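Letters to Davina, and a New Year's Resolution

January 4, 2024

I have been meaning to write about letters for the longest time, and since the tree is down and the house is too quiet, today seems like the day. My resolution this year is to write one real letter every week, with a stamp and everything (I bought a whole roll, so there is no backing out now).

It started when I was cleaning out the hall closet before Christmas and found the shoebox from my years in Fallstead. I had forgotten how many people used to write to me! My grandmother wrote on both sides of onionskin, so you had to hold each page over something dark to read it. My friend Davina Cairns wrote in green ink and never once dated anything, so I have 37 letters from her and only the faintest idea which came first. I sat on the floor and read until my legs went numb.
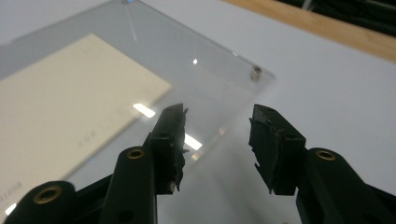
Getting started again has been harder than I expected. I sat down the first evening and wrote "Dear Davina, how are you?" and then just stared at it for the length of a whole pot of tea. My handwriting has gone to pieces from years of typing, and it slopes downhill like a wagon that got away from somebody. My aunt used to slip a sheet of heavy black lines under her page to keep it straight, and I got to thinking that a clear sheet of acrylic, the kind lying flat on the white tabletop up there, would be a nice smooth thing to write on with the guide lines tucked underneath. I haven't tried it yet. For now I'm using the back of an old calendar, and my lines still wander, but Davina has never been one to complain.

What I've settled on is to write the way I'd talk if we were doing dishes together. I tell her about the neighbor's rooster, what I'm reading, the soup I ruined with too much clove. I let myself cross things out. The first letter ran to 3 pages and took me two evenings, and I mailed it before I could read it over and lose my nerve. 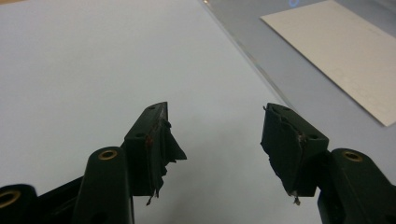

Hamish Tennant wrote to me after my last post to say that I shouldn't worry so much about having news, that the letters he kept from his brother were nearly all weather and what was for supper, and those are the ones he goes back to. I've thought about that all week. My grandmother's letters are the same, pages and pages of beans and rain and who sat where at church, and I wouldn't trade a line of them.

So if you'd like a letter, send me your address and I'll put you on the list. I can't promise it will be quick or that you'll be able to read all of it. Davina's second one is half written on the kitchen table, and I still have to tell her how the business with the rooster came out.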